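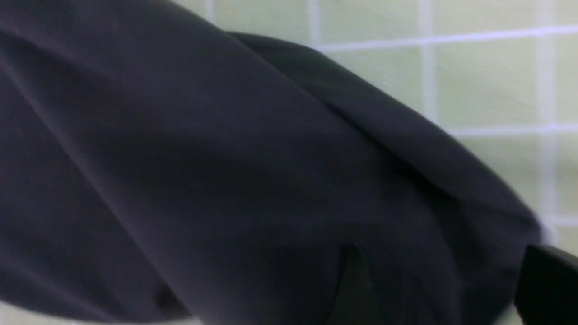
Dark fabric up close, with a folded edge.

Folding help desk, Narkwood shop and stockroom
Ticket 57: Dark T-shirts come out lopsided and won't stack
Status: Solved
Opened in May
5 min read

What's going wrong

I'm folding the dark crew-neck T-shirts for the Luledura shelves and they will not stack. The first few look lovely, then the pile starts to lean, and by the time I'm near the top it slides over sideways and takes the neighbouring pile with it. There are 40 to do and I had really hoped to have them out before we open tomorrow.

The pale shirts from the same delivery were a joy. Same table, same green mat, same folder (me). It's only the dark ones that go wonky. I've got the Narkwood folding sheet next to me and I'm following it from top to bottom: shirt flat, one side in, sleeve back, other side in, sleeve back, bottom up, turn over. The finished parcel is thicker on one side every time.

Tried so far: pressing the pile down with a heavy book, turning every second shirt round, folding more slowly, folding faster. Turning them round helped a bit, but then half the collars were at the back of the shelf and the whole thing looked dreadful.

First reply, 9.20 am

Great ticket, thank you, and I'm so pleased you tried turning them round because it tells us a lot! If the pile stands straighter with the shirts alternating, the shirts are all wrong in the same way, and that's far easier to cure than a random mess.

Could you take one off the pile and open it out in the order you folded it, one fold at a time, stopping before each to look underneath? I'd like to know which layer has the lump in it. My money is on the first sleeve. Dark jersey hides its own creases brilliantly. On a white shirt you see a tucked-under bit of sleeve straight away, and on a black one you can be staring right at it and think it's a shadow.

Please also check that the shoulder seam and the side of the shirt are where you think they are. Run a finger along them. Fingers are much better at this than eyes on dark cloth.

Back from the stockroom, 10.05 am

You win your money. First sleeve, doubled under itself, on every single shirt I opened. I'd been folding the side in and then flipping the sleeve back in one go, and the underneath half was staying behind in a little roll. I couldn't see it at all, but I could feel it as soon as I put my palm on it.

Also found: the side fold wasn't parallel with anything. It started near the neck and wandered off towards the hem, so the parcel came out wide at one end. I think that's the lean, and the sleeve is the lump.
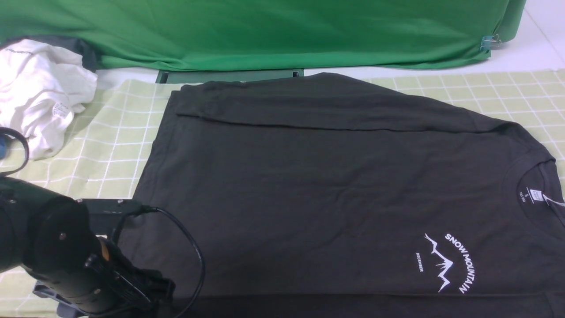

Should the print be facing up or down when the shirt goes on the table?

Start with the print facing down for the Narkwood fold, so that it finishes on the front of the parcel once you turn it over. Face up is fine for smoothing the shirt out and checking it for marks.

Second reply, 10.30 am

Brilliant, two faults found before elevenses. Here's what I'd do with the next one, and please do it slowly the first time, it's much more fun when it comes out right.

Lay the shirt down and sweep it flat from the middle outwards with both hands. Don't pull at the hem. Jersey stretches, looks perfectly flat for a moment and then creeps back while you're busy with the other end.

Use the mat! The white lines are the best thing on that table. Put the collar square to one of them and let the side fold follow another all the way down. If the hem lands a line further in than the shoulder, open it and go again. A fold that's slightly out at the start is miles out by the end.

Do the sleeve as a separate move. Side in first, hand flat on it, then take hold of both layers of the sleeve at the cuff and lay them back together. Give it a stroke towards the hem before you touch the other side.

Keep the neck out of it. The ribbing is thicker than the body, so if a side fold catches it you get a hard corner and the parcel rocks. Leave the collar whole, with the fold landing out on the shoulder.

Back from the stockroom, 11.45 am

Oh, this is so much better. I did 2 as a test and they sit on top of each other like a pair of books. The mat lines make a ridiculous difference – I'd been treating it as something to keep the table clean.

One wobble still. When I lay the first side over, the cloth in the middle puckers up into little diagonal ripples, and if I smooth those out the fold moves. I've had a go at holding the shoulder with one hand while I smooth with the other, and it's better but slow.

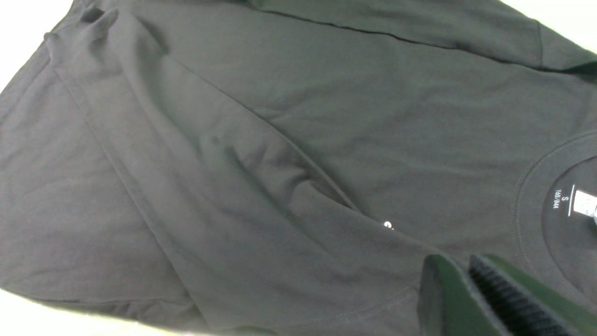 The ripples seem to be worst on the small sizes, where there's less shirt to get hold of, and they barely turn up on the large Lemen ones. Is that normal, or am I gripping too hard?

Third reply, 12.10 pm

Perfectly normal, and yes, probably gripping a touch hard as well. Try lifting the fold an inch, letting it hang for a second so the cloth relaxes, and then lowering it from the hem end towards the shoulder. Stroke along the fold, never across it. Small ripples in the middle don't matter much anyway, they flatten under the next layer. It's the rolled sleeve that was tipping your pile.

For the shelf, go up to 5 high with these. The Thongsuk display boards have a lip at the front and a taller pile catches on it whenever somebody pulls one out from underneath.

Last update, 4.50 pm

All done and on the shelf! Collars to the front, edges straight, nothing sliding. I went back and refolded two of the pale ones as well, because next to the dark ones they suddenly looked scruffy. Happy for this to be closed. Could the sleeve step go on the folding sheet as its own line?

Added to the sheet, new copy is on the stockroom door. Closing.

Shares 2 | Comments 5

Contact the help desk | © Narkwood | Back to top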